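3.2 Upkeep of the cell and what it does to the reported numbers

Grasping papers tend to describe the cell once, in the past tense, as though it stood still for the length of the study. Ours did not. The arm, the two-finger gripper and the wrist camera were all serviced while data were being collected, and we have come to doubt that results taken before and after such work can be pooled without comment. The section that follows sets out how the Clarunard cell was set up, how it was looked after, and which of our own habits we no longer trust.

The cell consists of one arm bolted to a white table, with pale wall panels behind it. The maker of the gripper, Gelletti, supplies a service sheet that calls for a check of finger play at fixed intervals. We followed it for the first part of the study. The sheet is written for rigid parts picked from a tray, and we see little reason to believe its intervals carry over to soft goods. Fabric pulls sideways on a finger after contact, and it keeps pulling while the arm lifts. A fastener that would hold for months on machined blocks may well work loose much sooner, though we cannot give a proper figure for this from one machine.

What we can report is that the finger fasteners were found loose on 4 occasions, and that on 3 of these the success rate in the preceding runs gave no hint of it. The controller closes to a force limit, so a finger with play in it still reaches the limit and still reports a grasp. If we had relied on the success rate to tell us when to service the gripper, as several groups seem to do, we would have kept running.

The wrist camera is the weaker part of the cell. Its bracket is held by two screws and is calibrated against a printed target, after the procedure in the Sleiman toolkit. The toolkit returns a single residual, and a low residual is widely taken as proof that the camera is well placed. We are not persuaded. The target is flat, stiff and held at a comfortable distance, and the residual says little about the last stretch of the approach, where the object is close and the finger covers part of the view.
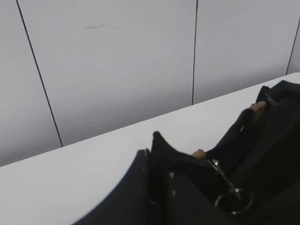
Figure 3. Wrist camera view, with a gripper finger close to a soft black bag.

Calibration drift is hard to see in ordinary use, and we had no routine check for it until April. The check we adopted is crude. With the arm parked at a stored pose, the operator compares the live view with a saved one and looks at where fixed features fall. The thin dark seams between the wall panels in Figure 3 serve this purpose well, as does the back edge of the tabletop, which crosses the view as a long diagonal. The bag itself is useless for checking: it slumps and folds, and the black fabric gives the matcher very little to hold on to. The same figure shows a second difficulty. The dark finger nearly merges with the dark bag along its right side, and a segmentation mask drawn there should be treated with caution, whatever confidence the network assigns to it. The tan tabs at the ends of the handle and the silver hardware stand out far better, and we suspect that some of the success reported on bags in the literature is really success at finding trim.

After each bracket adjustment we repeated the target procedure and then ran a block of 27 grasps before any run was counted. These blocks are excluded from the tables in Section 4. We considered including them, which would have raised the overall rate, but the operator stands closer and watches more carefully after a repair, and we could not separate that from the effect of the repair.

Cable routing deserves a short note. The camera cable was first tied along the forearm, with a loop left at the wrist. The loop was too short, and at full rotation it tugged on the bracket. We moved the tie back and put the spare length in a Skallix sleeve. Drift was less frequent afterward. We hesitate to credit the sleeve, as the bracket screws were replaced in the same session and we failed to log the two changes separately. A reader who wants to know which one mattered will not learn it from our records, and we have found no published log that would settle the question either.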